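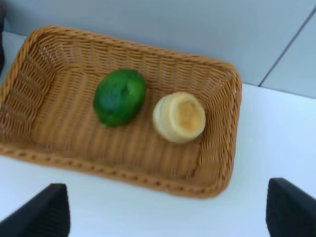

Basket weaving is the craft of working pliable stems, leaves or splints into containers, and it's among the oldest household skills we know of. In the valley villages above Tumgate it was for generations a winter job, taken up once the October willow had been cut and bundled.

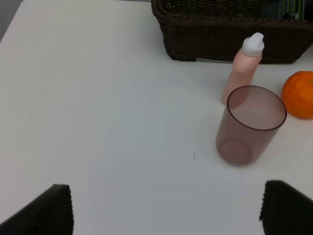 Willow takes its colour from how it is treated, and a good deal of pleasant argument goes on over the matter. Rods boiled with their bark on and then peeled come out a warm tan, while those left unpeeled dry to anything from olive to a deep brown. The dark brown of the rectangular basket on the white table is a shade much liked for bread and fruit.

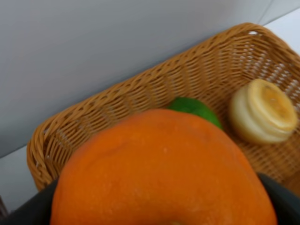 Rods are sorted by length, generally from 3 feet to 8, and soaked before use - the thicker ones for several days.
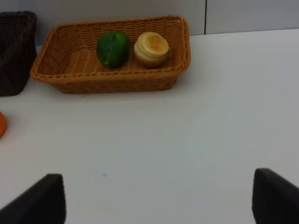 The border is worked last of all. Margit Antal, whose notes on the Tumgate weavers are still fondly read, lists eight local patterns, the plainest of them known as the Vullent.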